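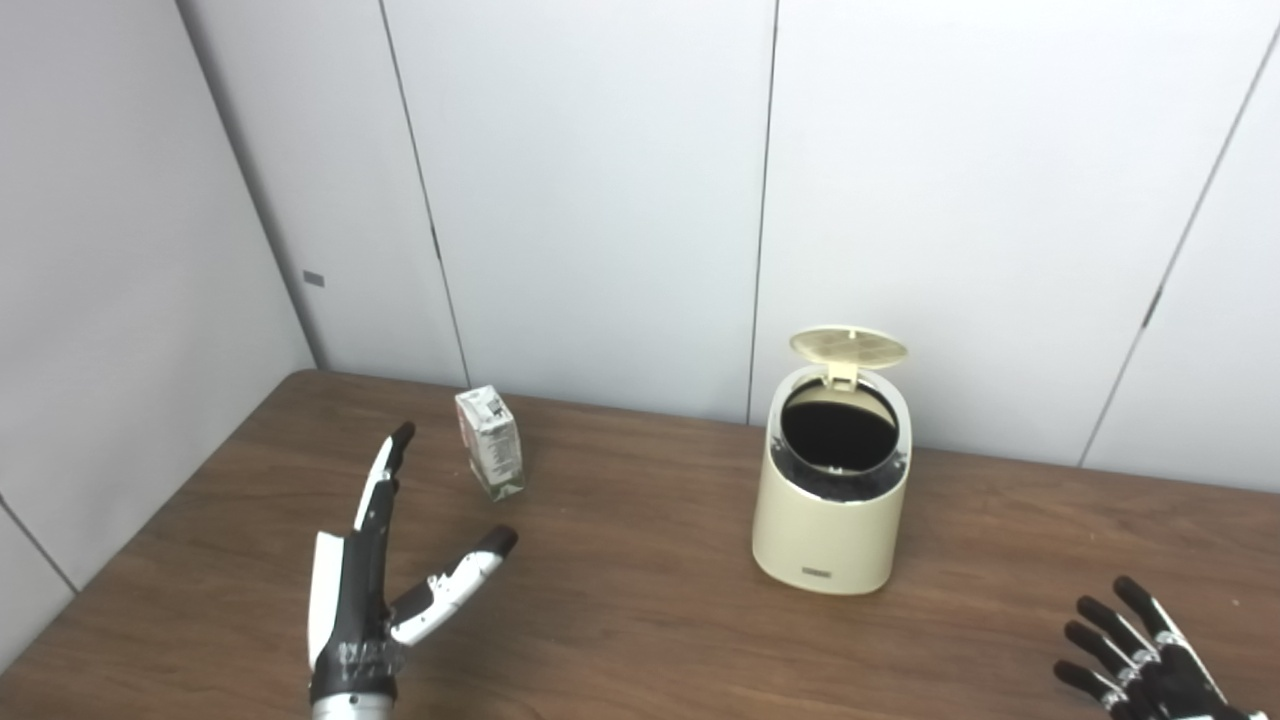 Week 3 notes: picking up trash (the carton task)

OK, so on Friday we finally get to the task you've all been asking about. Carton goes in the bin, lid gets closed, done. Sounds easy! I thought so too, and then I spent most of June on it.

Before class, please read the first two sections of the Louro handout and skim the part on grasp poses. You don't need the math at the end (we'll do that together).

A few things I want you to think about:

A drink carton squashes. If you close the hand the way we did for the Plasholm blocks, you'll crush it, so start with a light grip and build up.

Pick which hand does what before you start. Left reaches, right waits — or plan a handoff, but then you have to tell me where it happens.

Releasing is a step of its own. Write it down as one.

Each team gets 90 minutes on the robot. Sign up with Naveed Zaidi, and please don't swap slots without telling him.

Your write-up is two pages, tops. Include your failed tries! Last year's class logged 1,733 attempts and the bad ones taught us the most about

grip force. Bring your laptops charged.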